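Chapter 4
Steaming

Ka-ming Lai

What's in this chapter
How steam cooks. Parts of a steamer. Buns, start to finish. Holding and reheating. Practical 4A and 4B.

Before you start: read the burns page in Chapter 1 again. Steam burns are worse than they look and they happen fast, mostly when a lid comes up toward your face. Tilt the far edge first. Every time.

4.1 Why steam

Water boils, vapour goes up, hits the cooler food, turns back to water and dumps its heat there. That's the whole method. No browning, no crust. Colour stays pale, flavour stays close to what you put in. Good for fish, greens, custards, dumplings, and filled or plain buns, which is where most of this chapter goes.

The food never sits in the water. Remember that one, it comes up in the review. If the water touches the base of the basket you're boiling the bottom and steaming the top, and a bun done like that has a soggy grey foot.

4.2 The gear

Bamboo stacks over a wok, metal inserts over a saucepan, electric pots that heat their own water. Your school kitchen probaly has the last kind. Same job, all of them: water below, holes in the middle, lid on top. Learn the parts by name before you plug anything in. Set up on a clear bench with the pot in the centre, lid to one side, food to the other, so you aren't reaching over a hot rim.
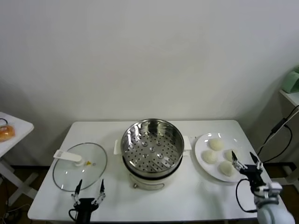 Fill the base first, then fit the basket. Never the other way round. Measure the water, don't guess; 900 mL is plenty for one batch in the Kikby pot used in our recipes, and other makers print a fill line inside. Lid on, wait for steady steam, then load.

Spacing matters. Buns swell. Leave two fingers between them and keep them off the wall of the basket, or they weld together and tear when you pull. A square of baking paper under each one if the metal is bare.

4.3 Lids and drips

Glass lets you check without lifting. It also collects water on the inside and drops it on the food, which leaves shiny pits in the dough. Tie a tea towel round the lid, ends well up and away from the heat. Bamboo lids soak up more of the drip, so no towel there.

Every lift costs you heat. Add a minute or so for each one and write it on your sheet, the times in Practical 4A assume that you you didn't peek.

Key words
condense, vapour, basket, base, proving, batch

Next: 4.4 Plain buns from scratch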